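I finished the last two episodes of Fevari last night, after putting them off for most of the week. I don't usually write up a show the minute it ends, but I wanted to get this down before I read what everyone else made of it. There are spoilers for the whole season from here on.

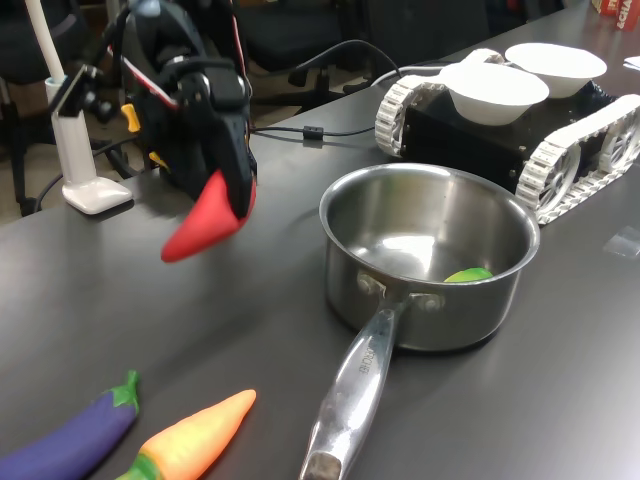
*Posted by Brodie Lowther on 26 August 2021 | Filed under: Anime, Season reviews*

If you haven't been following it, Fevari is set in Farkorcombe, a harbour town where the lighthouse keepers can send messages back in time, but only by one night. Briem is the youngest keeper. Ono is the old ferry captain who received one of those messages years ago and ignored it. Most of the season is the two of them not talking about that.

Episode 11 is the better of the two. Nearly all of it takes place on the ferry during the fog, and I liked that the show was willing to sit still for that long. Briem finally asks what the message said, and Ono gives her three different answers over the course of the trip. I believed the second one. My sister believed the third. The show doesn't settle it, and I'm fine with that, although I can see it bothering people who wanted the mystery closed off.

The colours in that episode are also the best the series has looked. The middle stretch was pretty rough in places (the market chase in episode 7 was mostly still drawings with speed lines over them), so I assume they were saving up for this.

The finale I'm less sure about. The storm is good and the bell sequence is good, but the mayor turning up with an apology came out of nowhere. He has been against the keepers since the first episode, and he changes his mind in a single scene of 90 seconds, if that. I went back and watched it again in case I'd missed something. I hadn't. He needed half an episode, and they could have taken it from the festival, where we spent far too long on the lantern contest.

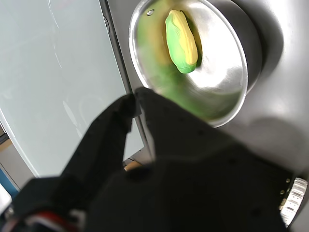

I did like where they left Briem. She has one message left to send and she puts it back in the drawer. There's no speech about it. Earlier in the season she would have explained the whole thing to her brother while he ate, so it felt like somebody had decided to trust the audience a bit more.

The theme of the 1,000 steps up to the lighthouse never paid off for me. It gets mentioned in nearly every episode, and then in the last one she's simply at the top. Maybe it's handled better in the manga. Jennylyn Calimlim has read it and left a comment on my episode 9 post saying the adaptation skips most of one volume, and that would explain a fair bit — the mayor included.

On the music, I've come around. I found the opening song grating at first and now I have it on my phone. The ending theme I skipped every time.

I'd still recommend it, mainly for the ferry episode and for Ono, who is one of my favourite older characters in a while. You could drop episodes 6 and 7 and not lose much. If there's a second season I'll watch it, but there's been no word, and the story doesn't really need one.

Next up is the sailing film Troels Dalsgaard keeps recommending in the comments. After that I'm leaving things open until the new shows start, and I'll put my November watch list up once I've made it.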